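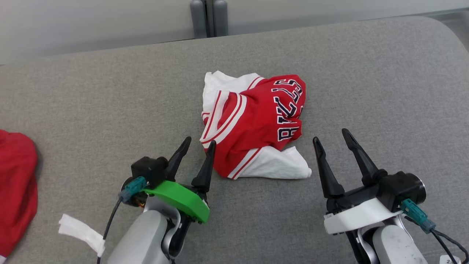

Folding and sorting helpers wanted – Bangera Sportswear Reuse

We receive used sports shirts from clubs and families, and we prepare them for sale again. For our sorting room at Birnska we are looking for 2 persons, three mornings per week, Wednesday included.

Your tasks: to take basketball and football jerseys out of the sacks, turn them the right way, check collar and lettering for damage, fold and put on the shelf by size. In December we expect 3000 pieces, so a calm and steady hand is welcome.

Experience is not needed. You should be able to stand for a longer time and to read care labels in English. Work clothes and tea are provided.

Please write some lines about yourself to Prakash Naidu, sorting room, Bangera.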